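Clearing the Floor: the bits I get asked most

I run Starura, which is me, a van and a lot of boxes, and I help people get their rooms back in order. Same questions every week, so I've written them all up with my usual answers!

Do I need to tidy before you come?
Please don't. If you shove everything in a cupboard on Sunday night I'll only have to pull it out again, and then we've both done the job twice.

Where do you start?
On the floor, always. Shelves are tempting (I love a shelf) but you can't get to them if you're stepping over shoes and chargers. I go from the door inwards and pick up everything that doesn't live down there — no sorting yet, it all goes in one big box. Sorting comes once I can walk across the room.

How long does a room take?
A bedroom is usually one visit, and I book visits in slots of 93 minutes. Yes, it's an odd number. It's an hour and a half plus the time it takes me to find my other glove.
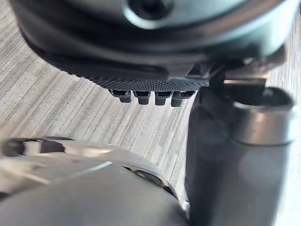 If we run over I don't charge for the extra, but I will ask for a cup of tea. Kitchens and hallways nearly always want a second go, so I'd book two slots from the start if you can.

What does it cost?
60 pounds a slot, boxes included. Anything further out than Prultov has a bit added for fuel, so drop me a line first and I'll tell you how much.

Will you throw my things away?
Never without asking. I make three piles, keep, give away and not sure, and the not sure pile is allowed to be enormous. You can leave it boxed up till March for all I care.

Can you move heavy furniture?
Chairs and small tables, yes. For wardrobes and sofas I bring in Blagoje Hodžić, and he needs a week's notice and somewhere to park.

What about all the tiny stuff, like screws and hair clips?
One jar with a lid, and it stays in the same place for good. Mine's on the hall windowsill and I dread to think what's at the bottom of it.

Which days do you work?
Every weekday except Monday. Email is best, as I'm hopeless with the phone when I've got my arms full.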